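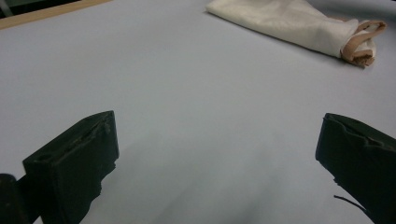
*The table top, pale gray and matte.*

# How I paint a table top so it comes out smooth

Sat 27 June

I've been promising this write-up to my sister since January, so Dana, if you're reading, go get your sandpaper! I love painting furniture. I'm not a pro, I just do a lot of it in my garage, and I've messed up enough tops to have opinions about them. Legs are easy (people look at legs for maybe a second). The top is where every brush mark shows up and stares at you while you eat your cereal.

My way is slow. It takes me a long weekend plus a bunch of evenings of walking past and not touching it, and the not touching is the hard part.

## What I use

- Dish soap, a bucket and a few old T-shirts cut into rags
- Sandpaper in 120, 220 and 320 grit
- Wood filler and a plastic putty knife
- Bonding primer
- Water-based enamel in a matte finish
- A 4-inch foam roller and a small tray
- A clear matte topcoat, water-based too

My gray is a mix from Halvorsen, the paint counter over on the mill road. They wrote 698 on the lid and I've kept that lid ever since so I can get it matched. It looked like plain gray on the chip and went a tiny bit lavender once I had a whole table of it. I was grumpy for a day and now I wouldn't trade it. Paint a big piece of cardboard first if that kind of thing bothers you, and look at it in the morning and again at night with the lamps on.

## Wash it first

Wash before you sand. If you sand a greasy top you just push the grease down into the scratches, and then your primer makes those little craters they call fish eyes. Warm water, a squirt of soap, wipe, rinse with a clean rag, then let it dry overnight. Kitchen tables need two washes. So do desks, weirdly, right where your wrists go.

## Fill and sand

Press the filler in with the putty knife and leave it a bit proud, because it shrinks. Once it's hard, go over the whole top with 120 and then 220. I wrap the paper around a block of scrap wood, and please do the same! Fingers dig little valleys and you won't see them until the paint is on. You aren't trying to get down to bare wood, only to kill the shine.

Vacuum, then wipe with a barely damp rag. Wear a mask for all of it, and if the table is really old, test the old paint for lead before you sand anything.

## Prime

One coat of primer, rolled thin. It'll look patchy and awful. Fine! Give it the full time on the can, then a light pass with 220 and another wipe.

## Roll the color

I do 3 thin coats. Wet the roller and squeeze it out before you load it (a dry one spits bubbles), then work in strips the long way, each strip overlapping the last. When the top is covered, go back over it end to end with almost no pressure, all in the same direction, and then walk away. Really walk away, go make a sandwich. If you spot a bug in it, leave the bug. You can sand a bug out tomorrow, but a thumbprint dragged through half-set enamel is a whole afternoon.

Sand with 320 between coats, just enough to feel it go silky.

My neighbor Njål Skjelbred swears by a brush and a splash of conditioner in the paint, and his tables do look great, so maybe try it if you hate rollers. I can't get it to work.

## Topcoat and waiting

Two coats of clear, same roller moves. Stir the can slowly and never shake it. Matte clear settles in the can, so stir again halfway through or you'll get shiny streaks.

After that, wait 5 days before anything goes on it, and even then stick to light stuff. Check your can for the full cure time, as mine was a lot longer than I'd guessed. I set a plant pot on my first one too early and that ring is still there under the placemat.

Next up is the bench that goes with it, if I ever get the old glue off the joints.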